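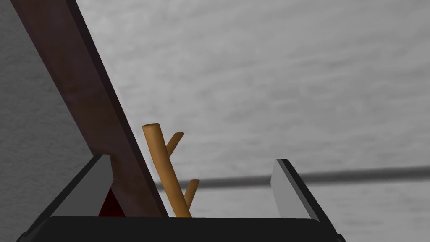

4. Running the clutter grasp set

Wrist view is the one the scorer uses, so get it right before you start a batch. Wrong offset and every number after it is junk. Open the sim, load the Heywood scene pack, switch to the wrist view and compare. You want both fingers up from the ends of the palm, gap wide open, target in the gap. The palm rim should hide the lower end of the stick. If you can see the whole stem the offset is too far forward, go back to 3.2. Target slightly left of center is fine, the planner doesn't care. The long brown board stays in — it's the obstacle for this set, and with the stick nearly touching its edge you get the tight case we report separately.

4.1 Before you start

Method is the one from the Preralia write-up: sample grasps, throw out the ones that collide, rank the rest, run the top one. No retries. One attempt per scene, pass or fail. If you add a retry your numbers can't be compared with ours.

You need:
Likley planner, built with collision checking on
Heywood scene pack, unzipped, don't rename the folders
a free GPU, nothing else on it

CAUTION: The April scene pack has a different finger thickness in the config. It will load with no error and your collision filter will pass grasps it shouldn't. Check the pack version first.

4.2 Steps

1. Start the sim. Wait for the planner to say ready. Takes a while the first time.

2. Load the branch target. Use the collision mesh with the side twigs, not the plain cylinder. The plain one is left over from early tests and gives you grasps straight through a twig.

3. Set the seed. Write it down somewhere.

4. Set samples per scene to 70. Lower is faster but the tight scenes start coming back empty.

5. Open the gripper all the way. Command is "open full". "open" on its own goes to the last saved width, wich is almost never what you want.

6. Run one scene by hand. Watch the approach. Fingers should come in either side of the stem and close on it, not on a twig.

7. If that looks ok, start the batch. 18 scenes, one after another. Don't touch the view while it runs — moving the camera resets the wrist offset.

8. When it finishes, copy the log out before starting another batch. The next run overwrites it.

Note: empty scenes (no grasp left after the filter) count as fails. Don't drop them from the total.

4.3 Scoring

A grasp passes if the stick is still held after the lift and six seconds of hold. Slipped but still between the fingers = pass. Resting on the palm = fail, even if it came up with the hand. The script misses this last one sometimes so look through the passes yourself.

Report tight and open scenes on separate lines. Averaging them hides the bit we care about. The tight scenes are where ranking by clearance beats ranking by grasp quality alone, and in the open ones there's hardly any difference.

4.4 If something goes wrong

Target falls before the approach: physics started early. Tick "hold until plan".

Gripper stops short of the target: obstacle padding too big. Set it back to default and reload the scene, changing it live does nothing.

Finger clips the board and the run still says pass: collision checking is off in the build. Rebuild, rerun everything.

Twig grasped instead of stem: only a fail if it drops. Mark it in the notes column anyway, we're collecting those for the Clandmont comparision.

Background looks smeared or blurry: texture setting, no effect on the score. Leave it.

Anything else, send the log and the seed to Botond Hajdu. No screenshots of the log please, the actual file.

Section 5 covers swapping in your own objects.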